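Minutes, Hat Task check-in
June 29, 2024
Minutes by me, Zineb Zerouali, since Ayman Kabbaj took them last time and has the handwriting of a startled chicken. If I got something wrong, tell me and I'll fix it before the Fladcombe people get their copy.

We started a bit late because the big screen wouldn't wake up and we ended up crowding around my laptop. Ayman chaired. The minutes from the last meeting were approved with one change (I had written "glove" where I meant "gripper", sorry, it was a long day).
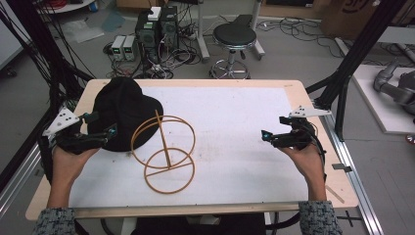
Demonstration and Teaching Group, Altuvmont

1. Where we are with the hat task

Ayman went first. The plan is still 2,000 good demonstrations of getting the hat onto the stand, all of them done with the two hand-held grippers, and as of this morning we have 281 that passed review. I said that sounded low and Ayman said it sounded low to him too, but it's 281 we'd be happy to train on, and the early batch we threw out doesn't count. I can live with that!

We had a long back-and-forth about what "done" means. The written task says the hat goes on the stand, and that's all it says. Some of us stop as soon as the hat is up there, and some of us tug it straight first. Ayman doesn't mind which one we pick, he just wants everybody to do the same thing. I argued for the tug -- a hat hanging off one side looks terrible and I don't want the robot learning that we're fine with it. Agreed: one small tug, then open both grippers and back off.

We also agreed that the hat should start in a different pose every time. I've caught myself setting it down in the same neat little heap over and over, and I bet I'm not the only one. Squash it, flip it, turn it inside out once in a while, whatever you like.

2. How we hold the thing

This took up most of the meeting, and fair enough. Black knit is hard to get hold of. If you go in from the top you get a pinch of fabric and the rest sags, and then you spend ages fishing for the opening with the other hand. Going in low from the side works better for me. Ayman does it with a sort of scooping motion that I can't copy at all (he showed us three times, and I still can't).
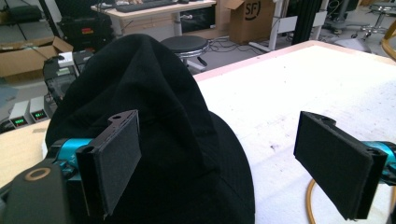

Gripper view, finger pad against the black fabric.

What I wanted everyone to see is how much of the view the hat takes up once you're in close. We look down at the table with our own eyes and it all seems easy, but the policy only gets what the gripper cameras get. If both grippers are buried in the hat, there's not much else for it to go on. So I asked that we keep one gripper back a little while the other makes the first grab. Ayman agreed, with the note that it shouldn't turn into a pause. Nice steady motion, please, no freezing in midair while you think about lunch.

He also brought up speed. The newer people are going very slowly because they're being careful, and that's kind of them, but the recordings end up full of hovering. Nothing over 20 seconds from now on. If it's going badly, stop, mark it as failed and start a new one.

3. Failed tries and fix-ups

I asked whether we keep the ones where the hat drops and you pick it up again. I think they're gold, because the robot is going to drop the hat too and somebody has to teach it what comes next. Ayman was on the fence. He worries that people will start dropping it on purpose and it'll look fake. We settled on keeping the honest drops, tagged as recoveries, and then doing a separate set of 60 where the hat starts out half on the stand. He'll write up the tag names.

4. The table

We got a little sidetracked here, but I think it was worth it. The white surface is getting pretty grubby. There are scuffs, specks, a bit of blue pen, and a crease that I keep noticing now that I've noticed it once.
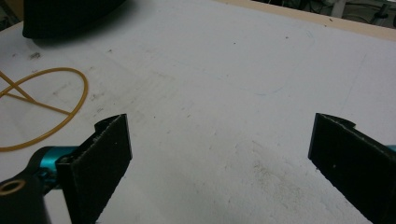
I wanted to swap the whole sheet out. Ayman would prefer to leave it until this set is finished and then change it for the next one, so we get both a dirty table and a clean one in the data. Lepik (the other site) apparently has a spotless table and he'd like ours to be different from theirs anyway. Okay, fine, I gave in. But no more pen on the table, please! There's a notepad.

Related: watch where your cables end up. They don't have to be out of view, but they shouldn't be under the hat when you grab it.

5. Remote control sessions

Short item. Gerkden, the remote control setup, isn't ready for the hat yet. The delay is still bad enough that you overshoot, and Ayman doesn't want those recordings mixed in with the hand-held ones. We'll keep it on simple pick-ups in June and talk again once the delay has been looked at.

Action items

Ayman: write up the recovery tag names, send them to everybody and to Lepik.
Ayman: add the tug and the 20 second limit to the task sheet.
Zineb: review the rest of this week's recordings.
Zineb: set up the half-on starts and do the first few myself.
Everybody: mess up the hat before each try.

Next meeting is in the same room, and Ayman is bringing the adapter for the screen.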